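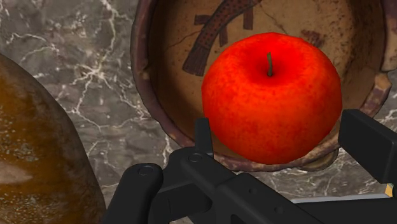 A red apple in a glazed bowl

From: Jordan Mellor
To: Nornau Orchard Group list
Date: 9th November
Subject: Re: Which apples for keeping?

Hello all,

Lovely to see the list waking up again after the summer. I meant to answer this the evening it came through, but I had the loft ladder down and one thing led to another.

On 9th November last year's crop was long gone in this house, so take what follows with a pinch of salt.

Priya wrote:
> We have two trees at the new place, one early and red, the other a big
> green cooker that hangs on for ages. Last year we put the lot in the
> garage in carrier bags and by Christmas it was soup. Is it worth trying
> again, or should we just juice everything? Also, does anyone still wrap
> them in newspaper?

Priya, please do try again! The early red one is your trouble, I'd guess. Most early apples are for eating more or less off the tree, and no amount of fussing will get them to Christmas. Eat what you can, give the neighbours a bag each and juice the rest. The cooker is another matter altogether, and if it hangs on late it ought to keep well into February for you, perhaps longer if the garage stays cool and the mice stay out.

Carrier bags are all right if you make plenty of holes in them and don't tie the tops, but I much prefer shallow trays, one layer deep, with the fruit not touching. Only put away the perfect ones. Anything with a bruise or a missing stalk goes straight in the kitchen pile. Then have a look through every week or so, and use your nose as much as your eyes, as you'll often smell a bad one before you find it.

As for newspaper, yes, I still wrap my best cookers, mainly out of habit (my mother did, and I like coming across old crosswords in the new year). It does stop the rot spreading from one to the next, but you can't see what is going on inside, so it's swings and roundabouts. And keep them well away from the onions and potatoes. I once had a whole tray that tasted of shallots, and even the crumble couldn't hide it.

If you do decide to juice, the press is back from Radeck with its new screw and is working beautifully. It lives in my shed at present and you are welcome to borrow it, only please rinse the cloths before they come home. I have 500 ml bottles to spare too, far more than I shall ever fill.

Does anybody else have a late dessert apple they'd recommend for our heavy soil? I have a gap by the fence where the plum came down and would like to get something in before the ground turns hard.

Warm wishes to everyone,

Jordan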